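15/07/2023
Brernness bench, arm cell

Spent the morning on house rules instead of motion, which I had promised Dewulf I would do in the spring. The old sheet said "be careful" in four different fonts. I have thrown it out and started again from what we really do when someone is watching.

Speed first. 80 mm/s for anything going into or coming out of a container, and no arguing the override up because it's nearly lunch. Free moves can go to 200, provided hands are off the table and whoever has the pendant is looking at the arm. Looking at the Plukero log on a phone doesn't count as looking at the arm. I include myself.

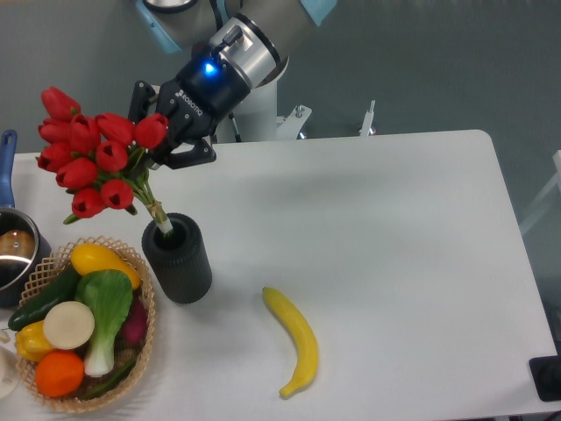 Grip force next. The rule is now: set it for the softest thing on the table and leave it there for the whole run. The previous habit was to set it for the last thing anyone picked up, so flower stems got the treatment meant for a saucepan. Stems are to be gripped below the heads, and the bundle has to be over the vase opening before the fingers are allowed to open. Sounds obvious. It was on no sheet anywhere.

Layout: props stay put between runs unless the log says they moved. Okora want repeatable starts and so far they have been getting still life by whoever tidied last. Tape marks would help but the tape leaves gunk on the white top, so still open.

Stops: test the stop button before the first run, with the arm moving. Pressing it while everything is parked proves that the button goes down.

Two people to sign off any change to the limits, and the second may not be the first in a different jacket.

To do: print it, laminate it, hang it where the calendar is (still showing October). Check whether 80 is too quick for the ribbed vase with a full bunch. Ask Dewulf about brackets.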